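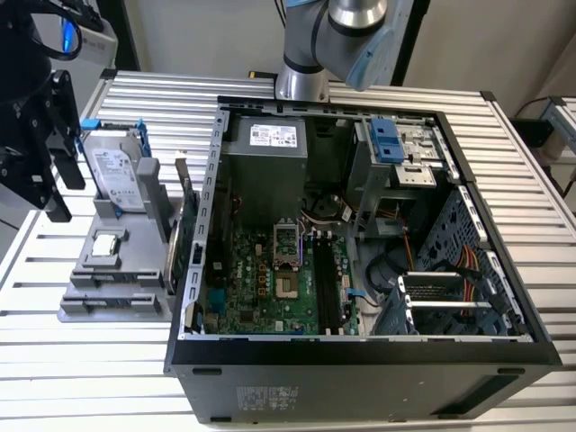
Assembly cell: case on its side, fixture to the left.

Gestholm Robotics Club - PC Assembly Task, Step 4: Memory

Finish Step 3 (fixture teaching) first. The arm should be at its home pose and the Lestero task file loaded. Keep the speed override at 10 percent until the dry run passes.

1. Open the latches at both ends of each memory slot.
2. Run pick_mem. The gripper should take the module by its long edge, clear of the contacts.
3. Stop at the waypoint above the fixture and check the grip.
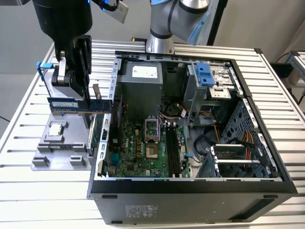
Grip angle causes most failed insertions in our October logs. A module that is tilted in the fingers will catch on one end of the slot and trip the force limit. At the check waypoint the module should be level with the gold contacts facing down, as it is over the fixture here. If it is tilted, put it back and reteach the pick point.

4. Run approach_mem. Compare the notch in the module with the key in the slot.
5. Lower at 2 mm per second and switch to force control just above the slot.
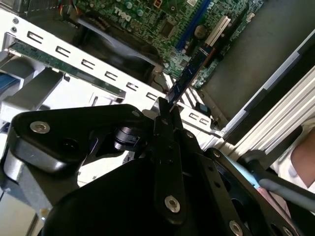

The descent should end when both latches close. Set the time limit to 6 seconds. If it expires, retract straight up and do not retry from the same pose.

Teams entering the Vastusura round need 2 clean runs in a row. Save the log under your team name before you power down.

Page last changed 8 December 2019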